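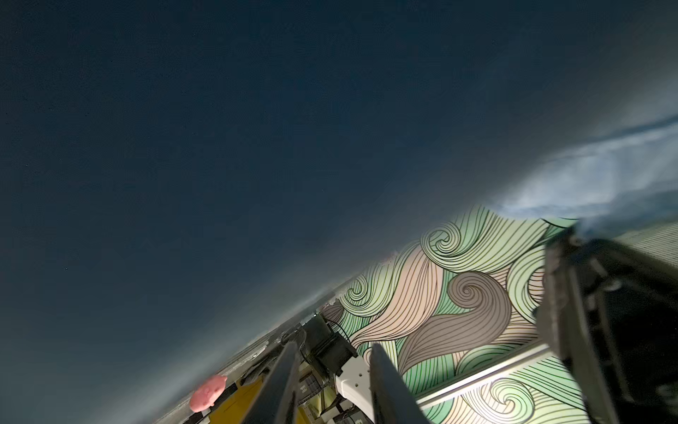 Wrist cam washes out whenever arm is tilted (Stadik cell)

bendstead_bay
Posted 2024-12-01
Wrist view on the Stadik at full tilt. Most of it is dark blue, then haze, then a big white smear over the swirly panel. Fingers still come out ok, so does the white bracket. But the part finder drops out, error 3538, then arm parks itself. Level pose is fine all day. Cleaned the lens cover three times. Ideas?

gripper_gus
Exposure. If yours is on auto and the dark stuff fills most of the picture, camera opens up and anything lit goes white. Lock it. I run ours at 85 on the slider, yours will differ.

Avram_fan
Disagree, don't touch exposure yet. Glare is streaky, not just bright. Streaks on mine = scratched cover. Wiping wont fix a scratch. Pull the cover, run a few cycles without, compare.

bendstead_bay
Cover is from March. Looked ok with a flashlight but I'm no judge. Will pull it.

tgebretsadik
Tolera Gebretsadik here, I look after the Bomby cells on second shift. Before either of those, check your cables. There are thin black ones looping out of the top of the motor housing. Loops like that can snag when the wrist rolls. We had one tugging the camera plug, same error, took almost a week to find. Tie them down with slack, roll the wrist slow by hand, watch for pull.

gripper_gus
A loose plug gives you no picture. It doesnt give you glare.

tgebretsadik
Correct, but the error is not the glare. He has two complaints in one post. I would split them.

Avram_fan
ok fair. Still say cover first, it's what, 3 screws?

mo_shop2
move the lamp. seriously. or hang something over that bright panel, all those green and brown curls with thin black outlines are murder for a part finder anyway. ours kept locking on to a floor mat

bendstead_bay
Panel stays, not my call. Could shade it I guess.

Update. Cover off: glare still there, maybe a bit less streaky. Locked exposure, panel readable now, dark side is just black which I dont care about. Error still came back twice. So cables next, power off, arm blocked. Didnt get to it before end of shift.

gripper_gus
Told you, exposure.

Avram_fan
"less streaky" though. Order a cover.

tgebretsadik
When you retie, leave enough slack for the full roll both directions. And write down the pose when it faults, if it is the same angle every time it is the cable.

bendstead_bay
Will do. Got ties, new cover on order too so everbody can stop. Logging poses from tomorrow morning.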